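Visit report: Asante bottling plant, Bistthorpe
Written up by Fuad Jemal
08/02/2018

The Bistthorpe site fills still water from two boreholes and has been open to trade visitors one afternoon a month since the new filling hall was commissioned. I went to look at the water treatment and the cap handling, having read the short paper on the line that Asante put out last April. Nine of us were taken through. Hairnets, overshoes and ear protection were issued at the gatehouse, and watches and rings went into a locker.

The tour starts at the wellhead building, a block structure behind the truck yard. Borehole 1 is 200 feet deep and borehole 2 is 300 feet deep. They are pumped alternately, with a changeover at each shift, and the drawdown is logged on a chart recorder that the site has kept running alongside the newer electronic system. The two traces were compared for us over the previous month. They agreed closely except for one short step in the electronic record, which the operator put down to a sensor being replaced.

Raw water passes through a sediment filter, then a finer cartridge filter, then ultraviolet treatment. There is no softening. Hardness is moderate and the plant prefers to leave the mineral content alone, which also keeps the label stable. The cartridge housings are stainless steel, arranged in pairs so that one can be isolated while the other runs. Changeout is triggered by differential pressure. I asked whether there was also a fixed calendar limit and was told there was, but that pressure nearly always got there first in spring.

From treatment the water goes to two covered buffer tanks and then to the filling hall through a single insulated pipe. I had expected a loop. The dead leg at the end of the pipe is short, and it is flushed at start of shift, but a loop would be easier to sanitize and the engineer who walked us round did not argue the point. The hall had been laid out around an older filler, and the pipe route was inherited from it.

The filler itself is a rotary machine supplied by Vundau. Bottles arrive by air conveyor, held at the neck, and are rinsed, filled and capped inside one enclosure under filtered air. Fill level is set by volume and checked by a level sensor after the capper. Rejects are pushed off by a short pneumatic ram into a bin. The bin was in view from the gallery and contained very little.

Capping took up the longest part of the visit. Caps are delivered in lined cartons, tipped into a floor hopper and lifted to an orienting drum. A misfed cap stops the whole line, so a good deal of effort has gone into the chute between the drum and the capping head. The original chute was painted steel and shed flakes at the bends. The present one is polished and has a removable cover, so a jam can be cleared without tools. Application torque is sampled every half hour on a bench tester and written on a card that stays with the pallet — a simple arrangement, and one that makes tracing easy.

We broke for questions in the meeting room, which is on the office side of the building and well away from the noise. 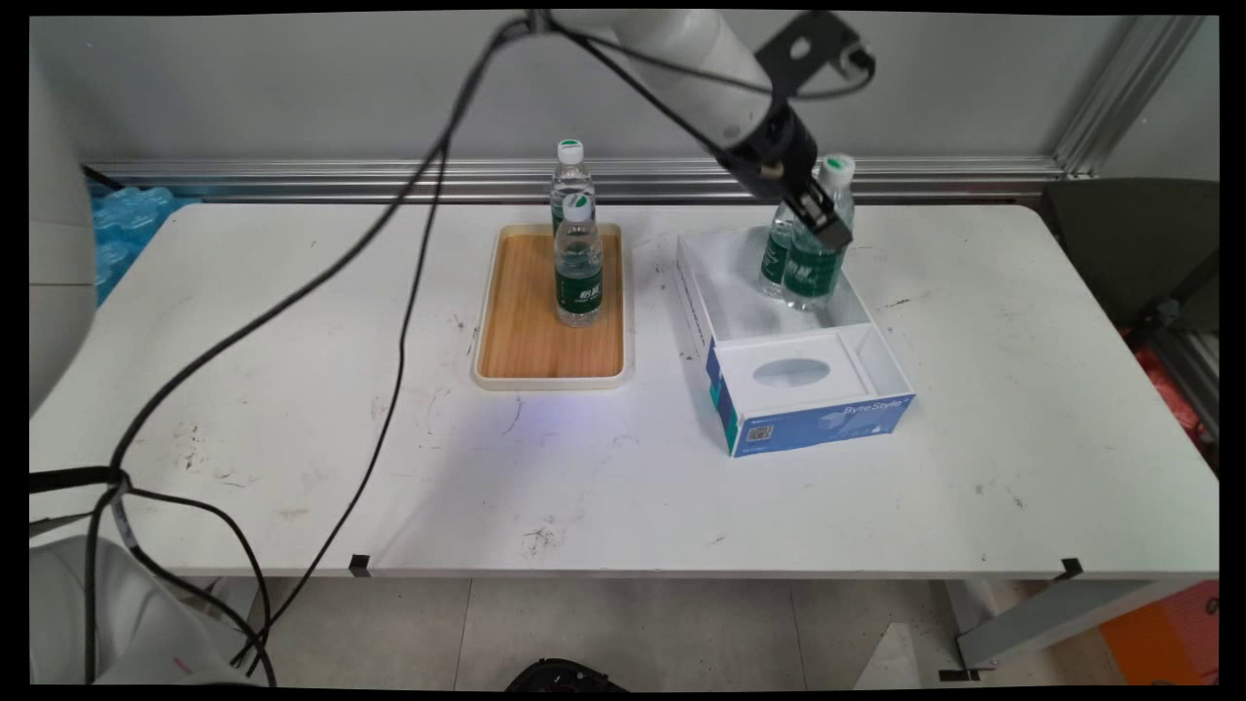

Bottled water on the tray, meeting room.

Most of the questions were about closures and light-weighting. The plant has reduced the weight of its preform twice. The second reduction caused trouble at the palletizer, where the lower layers leaned after a day in the warehouse. The remedy was a heavier tier sheet and a different stacking pattern; the bottle was left as it was. Someone asked about the recycled content of the preforms. The answer was that it varies by supplier and that the plant would not quote a number until it had a full year of certificates.

The laboratory is a single room with two benches. Conductivity, pH and turbidity are measured on site each shift. Microbiology samples are plated on site and duplicates are sent to Udeo, an outside laboratory. Retained bottles from each run are kept on open shelving in a dark store next door, with 875 positions, and are discarded in order when the shelves fill. Labeling of the retained samples was by hand, in marker, and a few were hard to read.

The warehouse was the last stop. Pallets are wrapped, given a barcode and moved to lanes by product. Stock rotation is strict first in, first out. The dock doors have air curtains, two of which were switched off while a heater was being serviced.

Points I would follow up on a second visit: the flushing time for the dead leg, the legibility of the retained samples, and whether the torque cards are ever entered into the electronic record or only filed. The engineer offered to send the chute drawings, and I have given him the office address. Parking is at the north gate only, and the walk from there to the gatehouse is longer than the site map suggests.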